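Features > Work and Rights > Domestic Labour
Last updated: March 6, 2020
Reading time: 3 minutes

The hours between the hours

How standby time dropped out of the live-in contract, and what it would take to put it back

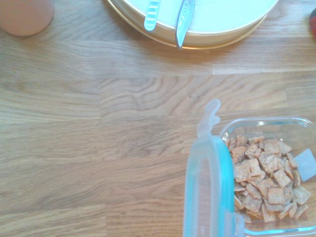
Plates on a wooden table.

Clause 9 of the standard placement contract used in Wirninlow defines a working day as the period in which the employee "performs duties at the direction of the household". The wording has stayed the same through each revision of the form. It has also decided most of the pay claims brought by live-in domestic workers in the city, nearly all of them women and most of them recruited from outside the province.

The difficulty lies in the word "performs". A woman who sleeps in the same room as a child of two, and who is expected to wake if the child wakes, performs a duty for the minutes she is out of bed. Under the contract the rest of the night is hers. She may not leave the house during it, and she may not have a visitor or take other paid work. The labour office treats the time as rest, and it is entered as rest on the form the employer submits each May.

The Alemneh study, published last year, is the first attempt to measure the gap. Its authors collected 252 contracts and compared each with a diary kept by the worker over four weeks. Written hours came to a median of 48 a week. The diaries gave a median of 60 hours of tasks, with standby time recorded in a separate column and left out of that total. The report is cautious on this point. Standby was hard to record, and several women left the column blank on the grounds that nothing had happened.

Josphat Kariuki, a labour lawyer who has represented claimants in the Riklow district, regards the blank column as the central finding. "The contract has taught people what counts," he says. "If you ask a hospital porter on a night shift whether he was working between calls, he'll say yes, he was on shift. Ask my clients the same thing and they say they were at home."

They are at home in one sense only. The address is the employer's, and the right to live there ends with the job. A worker who brings a claim while still employed will usually lose both, and the filing period is 120 days from the date of the alleged underpayment. For anyone who waits until she has found another place, the earlier months have generally fallen out of time. Kariuki's office has asked for the period to run from the end of employment, as it already does for seasonal farm workers. The request has been with the provincial labour office for two sessions.

Feminist economists have argued for decades that household work is priced low because it was first done unpaid, by wives and daughters, and the point is well established. The live-in contract adds a narrower problem. It turns presence into a condition of the job and then prices it at zero. Wage rates can rise, as they have in Wirninlow, without affecting this at all. A higher hourly rate multiplied by an undercounted hour remains an underpayment.

Agencies see the matter differently. Skandico, the largest placement firm in the city, has said in a written response that standby pay would push households towards informal hiring, where there is no contract of any kind. The firm's own proposal is a flat night allowance, set by agreement between the parties. It gives no figure and suggests no minimum. It does accept that the present definition "may not reflect actual patterns of availability", a sentence that claimants' lawyers have begun to quote in their filings.

International standards offer some support for a change, though a limited one. The Domestic Workers Convention of 2011 says that periods when workers are not free to use their time as they please shall be regarded as hours of work, to the extent determined by national laws, collective agreements or other means consistent with national practice. That qualification leaves a great deal to the national legislature.

The draft amendment now before the labour office would replace "performs duties" with "performs duties or is required to remain available". It would count standby at a third of the hourly rate and would set a weekly rest period of 24 unbroken hours away from the house, if the worker so chooses. It contains 3 further provisions on record keeping, of which the most contested requires the hours sheet to be signed by both parties and a copy left with the worker. Employers' groups have objected to the copy. Written comments may be submitted until the end of May, in person or by post.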